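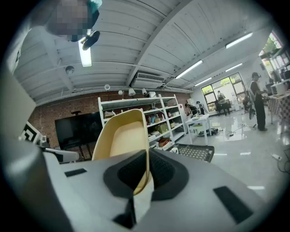 Bricks are made from clay, and clay is a very fine kind of mud. It forms over thousands of years as rain and rivers wear rocks down into tiny grains. When clay is baked at a high heat it turns hard and will not go soft again, even if it is left in water. People found this out a very long time ago, and they have been building with baked clay ever since. Many bricks are red, like the ones in the back wall of the workshop in the photo. The red comes from iron in the clay. It is the same sort of colour you see on a rusty nail.

28 Jul 2025
By the Dekance Young Readers desk

We use cookies to remember your settings. Accept all / Manage

Digging the clay

Clay is dug out of the ground in a big open hole called a clay pit. The pit at Rurkard opened in 2022. Diggers scrape off the soil on top and keep it to one side, so that it can be put back later. Under the soil is the clay, which is sticky and heavy. It is left in a heap for a while before it is used. Then it goes through rollers that squash the lumps and crush any small stones. Some water is added, and often some sand, which stops the bricks from shrinking too much.

Making the shape

There are two main ways to shape a brick. The older way is to press the clay into a box called a mould, scrape the top flat and tip the brick out. The other way is to push the clay through a hole, like toothpaste out of a tube. It comes out as one long block and is sliced up with wires. Bricks made like this often have holes through the middle. The holes help them to dry and make them lighter to carry.

At this point the bricks are called green bricks. They are not green in colour. The word just means they have not been baked yet.

Drying and firing

Green bricks have to dry slowly. If a wet brick goes straight into the heat, the water inside turns to steam and the brick can crack or burst. Once dry, the bricks go into a very hot oven called a kiln. Most kilns run hotter than 900 degrees Celsius, far hotter than the oven in your kitchen. The old kiln at Gajdoš held 3648 bricks, and every one had to be stacked by hand with gaps between them to let the heat through.

Not all bricks are red. Clay with a lot of lime in it can turn yellow or cream.

Building a wall

Bricks are laid in rows called courses. They are stuck together with mortar, a mix of sand, water and cement or lime. Look closely at a wall and you will usually see that the upright joints do not line up from one row to the next. Each brick sits across the join between the two below it. This pattern is called a bond, and it spreads the weight so the wall is stronger.

Words to know

Kiln: a very hot oven for baking clay.
Course: one row of bricks.
Mortar: the paste that holds bricks together.

Get the Dekance newsletter every month. Ask a grown-up to sign you up.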